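Ilgın Altıntaş picks up on the first ring and apologizes for the noise. She's in the kitchen of the house she rents with her bandmates from Karaca, the kettle is going, and someone is practicing the same four bars of bass in the next room. "You'll get used to it," she says. "I have!"

I called to talk about Skusum, the record she made after nine months of barely singing a note. If you follow her you know the outline: a canceled tour, one short post, then silence. She'd had surgery on her vocal cords in September and was told not to speak at all for 27 days.

"I wrote everything down on paper," she tells me. "I went through so many notepads. My mother would read them out loud in this very dramatic voice, and I couldn't laugh, so I'd just sit there shaking." 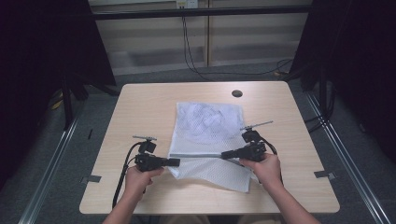 Coming back quietly

Her first show after that was at Sukimari, a basement room that holds 300 people if they all like each other. She didn't announce it until the same Tuesday afternoon (I found out at the dentist, and yes, I was furious).

"I was sick in the bathroom beforehand," she says. "Then I walked out and a girl in the front row was already crying, and I thought, okay, she's more nervous than I am."

I ask whether her voice feels different now, and she takes a while with that one. The top is thinner, she says, and she has moved three of the old songs down a key. Yiğit Türkmen, who produced the album, wanted to keep the rough takes. She fought him for a week and lost.

"He kept playing me the one where I crack on the second verse. I hated it. Now it's the part people sing back to me, so I have to be polite to him about it."

She's also stopped reading comments, mostly. At one point there were over 1,000 under a single picture, half of them guessing at illnesses she never had. "I did save a few of the funny ones," she admits. 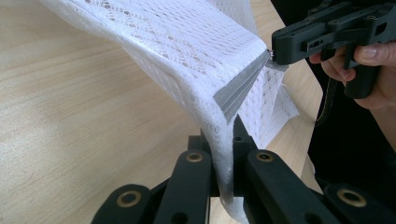 White lace with a gray strip along one folded edge.

Next up is Prarnano, the outdoor festival, where she's playing right before the headliner. She turns 33 that weekend and has asked the band not to bring a cake on stage. The bass stops while she's telling me this, and a man's voice yells that they've already ordered it.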